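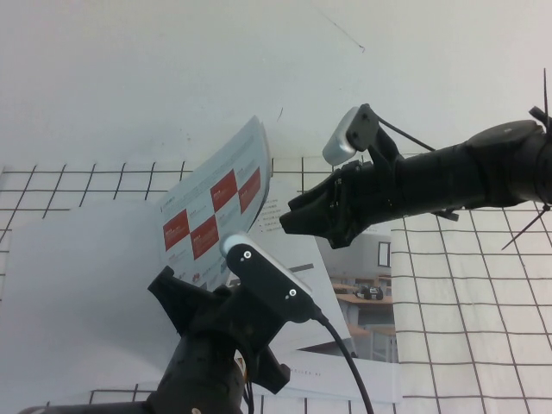 Peltach: two-arm paper handling

Build notes and data card for the Peltach bench in the Pruldale shared workshop. Maintained by Hằng Dương (hardware) and Chiến Lưu (recording, export).

Hardware

Two black arms, each with a gripper and a camera module mounted on top of it. A fixed camera covers the whole workspace. Backdrop is a white grid sheet with black lines. Both arms run from one Pinus controller board – firmware 13 or later.

Task

Pick up, turn and hand over printed sheets and brochures. Stock ranges from blank paper to color pages with photographs.

Contents

57 sessions, 1,000 episodes. Each episode holds three video streams, joint positions and gripper commands. Timestamps come from the host clock.

Setup

1. Home both arms with the grippers open.
2. Run the Thampi calibration script against the grid. Repeat after any camera mount is touched.
3. Check cable slack at full reach before enabling torque.

Known issues

Wrist cables can enter the wrist views. Glossy stock washes out under the ceiling lights after 4 p.m. Sessions recorded in May use the old gripper zero – apply the offset file before mixing them with later ones.

License

Free for non-commercial use. Send corrections to Chiến.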